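Desmond Greenberg
Thread: notes on the Grusilton two-finger gripper kit, July 2019 revision. Bought through Gallagher at list price. No sponsorship, no loaner.

What's in the box: gripper body, one pair of straight fingers, a spare pair of pads, the wrist camera with its bracket, a power cable, a USB cable, hex keys. The manual is a download. The printed card only has the wiring on it and the text is too small.

Mounting took longer than it should have. The bolt pattern matches my wrist plate, but the cable exit points straight at the last joint. I turned the body a quarter turn and redid the tool offset. Check which way your cable exits before you tighten anything.

Power draw at idle is fine. Peak on a hard close is higher than the card says, and a cheap supply will sag. Mine dropped the USB link twice before I swapped supplies. It hasn't dropped since.

Software: the Grusilton library installs cleanly. Open, close, move to width, set force, read width. Width comes back in millimeters and force comes back as a bare number with no units. I asked support what the number means and was told it is "proportional." Proportional to what was left open.

I'm testing in a furnished room instead of on the bench. Bedding, upholstery, curtains. Rigid blocks on a flat table told me very little about the last gripper I bought.

Camera placement is the main thing I wanted to check. With the jaws open you get both tips in view, level with each other, and a usable gap between them. Depth of field favors the fingers. Anything past them goes soft.

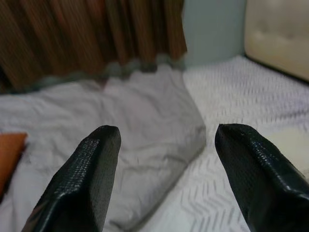
Wrist camera, jaws open over the bed. Both tips in view.

Note the specks and scuffs on the pads. The texture picks up marks easily. I can't see any effect on grip so far, but if you run a vision step that looks at the pads, don't train it on clean ones only.

Fabric is where the force setting matters. At the default, the jaws close on a fold of quilted cover and report "object held" with almost no cloth between them. Threshold is too loose. I set a minimum width by hand and the false reports mostly went away.

Pale bedding is also hard on the auto exposure. With a lot of white in view the black fingers lose detail, and then it overcorrects when you move off. Lock exposure. The setting is there, under "advanced," and it does not survive a power cycle. You have to send it on every startup.

Motion blur: expect it. At normal approach speed the background smears and the fingers stay readable, which makes sense for a camera that rides along with them. I slow down for the last stretch of an approach and only keep frames from there.

Padded surfaces next. These are harder than fabric in one way: a finely grained pale surface gives the camera very little to lock on to, and up close it fills the middle of the view.
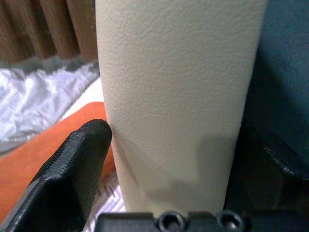 Cream leather-like surface standing between the jaws. Bracket and screw holes along the bottom.

Two things about that view. The bracket takes up a strip at the bottom of the image that you will want to mask out. And the right finger goes almost fully dark when it's on the shadow side, so a simple threshold on the fingertips fails there. I ended up reading finger position from the encoder and ignoring the picture for that.

A small ring light would help. There's no mount for one on the bracket. Plollton sells a clip-on light for their own gripper but the clip is too wide for this body.

Numbers from my log, soft items only, same approach each time: 22 attempts, 3 misses. Two of the misses were the false "object held" report from before I set the minimum width. The other was me, bad offset.

Compared with the Teston I ran before: the Teston closes faster and is quieter. Its camera sits off to one side, so you lose the near fingertip whenever the jaws are wide. For soft goods I'd take the Grusilton view over the Teston speed. For boxes and bottles, the Teston.

Things I want fixed: force in real units, an exposure lock that persists, and a side cable exit. First one is a documentation problem and could be done this week.

Support response time was over 2 days for each ticket. Answers were polite and short.

Would I buy it again? Yes, for this job. At the April price it was an easier yes.

Somebody asked about spare pads. Sold in pairs, Gallagher stocks them, one screw each. Put the old screw back in; the new ones in the bag are a hair too long and bottom out.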